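Member Newsletter, March

Estimated Tax Payments: What Members With Outside Income Should Know

The Member Services Office at Skenholm receives more questions on estimated tax than on any other subject at this time of year. Many come from members who have started earning income that has no tax taken out of it, such as rent, consulting fees, interest on a larger savings balance, or the sale of shares. This item sets out the general rules for federal income tax. State rules differ, and members should check with the revenue department of the state in which they live.

Who is expected to pay

The federal income tax is a pay-as-you-go tax. For wage earners, the employer withholds tax from each paycheck and sends it to the Internal Revenue Service. Income from other sources usually arrives in full, and the person who receives it is responsible for paying the tax during the year.

As a general rule, an individual must make estimated payments if he or she expects to owe at least $1,000 when the return is filed, after subtracting withholding and refundable credits, and if withholding and credits will fall short of the safe harbor amounts described below. A retired member whose pension is subject to withholding may find that no further payment is needed. A member who has taken on freelance work alongside a salaried position may find the opposite, even if the work seemed minor when it was accepted.

The safe harbor amounts

No underpayment penalty is generally charged if the total paid during the year, through withholding and timely estimated payments, equals at least 90 percent of the tax for the current year or 100 percent of the tax shown on the return for the prior year, whichever is smaller. The prior-year return must cover a full 12 months. For members whose adjusted gross income in the prior year was above $150,000 ($75,000 for married persons filing separately), the prior-year figure rises to 110 percent. Separate rules apply to farmers and fishermen.

The prior-year method is the simpler of the two. The figure can be read from a return that has already been filed, and it does not change if the current year proves more profitable than expected. Members should bear in mind that meeting the safe harbor prevents the penalty only. Any remaining tax is still due by the filing deadline. 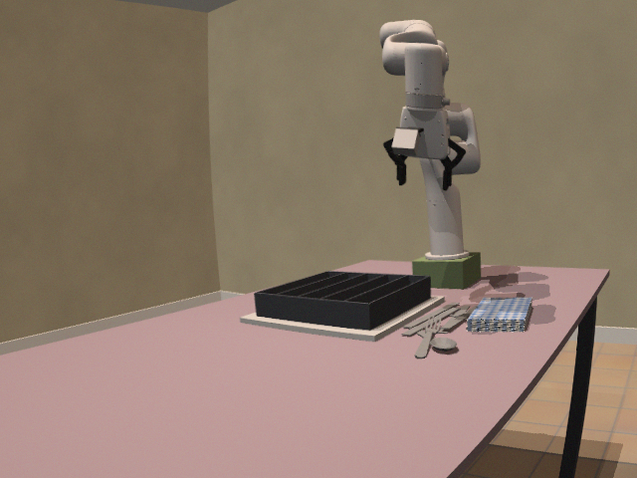
Payment periods

Estimated tax is paid in four installments. For individuals who use the calendar year, these fall due in April, June, September, and January of the following year, ordinarily on the 15th of the month. When the 15th is a Saturday, Sunday, or legal holiday, the payment is due on the next business day. The periods are unequal in length. The second covers only April and May, and members who assume that each installment covers three months frequently miss the June date.

Payments may be made online through the Internal Revenue Service website, by telephone, or by mail with a voucher from Form 1040-ES. Members who mail a check should write the tax year and the form number on it and should keep a copy. A married couple making joint payments should record both names and Social Security numbers in the same order in which they will appear on the joint return.

Uneven income

Some members receive most of their income late in the year. A member who sells an investment property in November, for example, would not have known in April that a larger payment would be required. The annualized income installment method, calculated on Schedule AI of Form 2210, allows the required installments to follow the income as it was received. The schedule calls for careful records by period, and a member who intends to use it should begin keeping them early.

A second approach is available to members who also receive wages. Tax withheld from wages is generally treated as paid evenly through the year, regardless of when it was withheld. An employee who discovers a shortfall in the autumn may file a new Form W-4 with the employer and have additional tax withheld from the remaining paychecks. Recipients of pension payments may make a similar request on Form W-4P.

Records to keep

The Office recommends that members retain the confirmation number or bank record for every payment made, together with the worksheet used to calculate it. A frequent source of delay at filing time is a claimed amount that does not match the amount on the government account. The most common error is a January payment credited to the wrong tax year, and it can be avoided by checking the year selected before an online payment is submitted.

Any overpayment from the prior year that was applied to the current year should be listed with the other payments. Members who changed preparers during the year are asked to pay particular attention to this point.

Information session

Mitsuko Yokoyama, Director of Member Services, will lead an information session on estimated tax on the last Wednesday in March at 7 p.m. in the Zosine Room. The session will last 60 minutes and will include a worked calculation using the Form 1040-ES worksheet. Attendance is free to members and to one guest of each member. Those who wish to attend should reserve a place with the front desk, where the handout will also be available to members who are unable to come.

Individual appointments will be offered in the week following the session. Members should bring a complete copy of last year's federal return, their most recent pay or pension statement, and a list of any other income received since January. Staff can explain the forms and review the arithmetic but cannot prepare or sign a return. Members with income from a partnership, a trust, or a foreign source should consult a qualified tax professional.

The information in this item is general in nature and does not constitute tax or legal advice. Questions may be left for the Member Services Office at the front desk until 5 p.m. on business days.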